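Four thousand goes at picking up rubbish

Opinion

Tuesday, September 27, 2022

The pitch goes like this. Programming a robot is slow and dear, so stop programming it. Have an ordinary person do the job by hand, holding a gripper of the same sort the robot will have, record every move, and let the software work out the rest. Do that enough times and the machine will clear your kitchen.

I have sat through this pitch three times in the past year, twice from Ginton and once from Lau, and each time the people giving it were pleasant and clearly clever. Each time I went home less sure than I had been on the train there.

My trouble starts with the word "enough". Ginton's figure for its tidying task was 4000 recordings. It was said with some pride, as though the size of the pile settled the matter. A child of three learns to put a wrapper in a bin after being told perhaps a dozen times, and then refuses to do it, but the knowledge is there. If a method needs 4000 showings of a job that simple, I would like to hear what happens when we get to ironing.

The usual answer is that the showings are cheap. Drurusora, which sells the hand-held kit to other firms, says a new starter can be useful after a morning. I don't doubt it. But cheap for whom? Someone has to stand at the worktop and squeeze the handles, put the things back and squeeze them again. I tried it at an open day in Forkimdale and managed almost 80 before my wrist gave up and my mind, which had gone some time earlier, came back to tell me so. We used to call that sort of thing piecework, and we had opinions about it.

And look at what is being asked of the tool. Household rubbish is among the nastiest things you could hand to a machine with two fingers. It has no proper shape. A paper bag is one thing flat and another thing screwed up. Thin plastic slides over itself. Anything with a loop on it will catch on whatever is next to it, and then you are lifting two things when you meant to lift one.

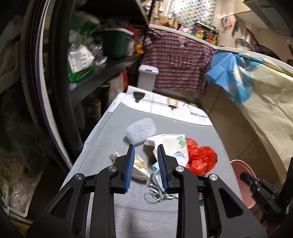 Small litter on a grey work surface in a kitchen, with a hand-held gripper over it. The mask's ear loops are tangled.

A person deals with a tangle like that without a thought. You pinch, you feel the tug, you give it a little shake. The feel is the whole of it. In the set-ups I was shown, the recording kept what the camera saw and where the fingers went, and left out what the holder felt through the grip. So the robot is handed the answer with half the working missing, and we are surprised when it makes a mess of a sum it hasn't met before.

Remote control is meant to be the better way, and Lau prefers it. The operator sits at a desk and steers the real arm, so at least the body doing the learning is the body that will do the work. Fair enough. It is also painfully slow. I watched a trained operator take most of a minute to drop a bottle top in a tub. If the robot copies that faithfully, it will have learned to be a nervous person using tongs.

I will grant the other side this much. Real kitchens are a better school than a bare lab bench, and the firms that have moved into them deserve some credit. A counter crowded with pans, bottles and cloths is what the thing will face if it ever gets through a front door. I would still want to see it tried in a kitchen where not one recording was made. When I asked for that at Lau, I was told it was planned for November. When I asked Ginton, I was shown a chart.

The chart had a line going up. It went up steeply to begin with and then, from 900 recordings or so, it more or less lay down. To my eye the rest of the 4000 bought very little. The young man with the pointer said the line would rise again with more data. Perhaps it will. I have heard the same said of fruit machines.

Meanwhile there is a question I can't get anyone to take up. If a person has to be in the room, gripper in hand, for weeks on end so that a robot may one day pick up a sweet wrapper, how many wrappers must it pick up before we have saved anybody any bother? I would settle for a guess, so long as it came with the hours of the people who did the showing written down beside it.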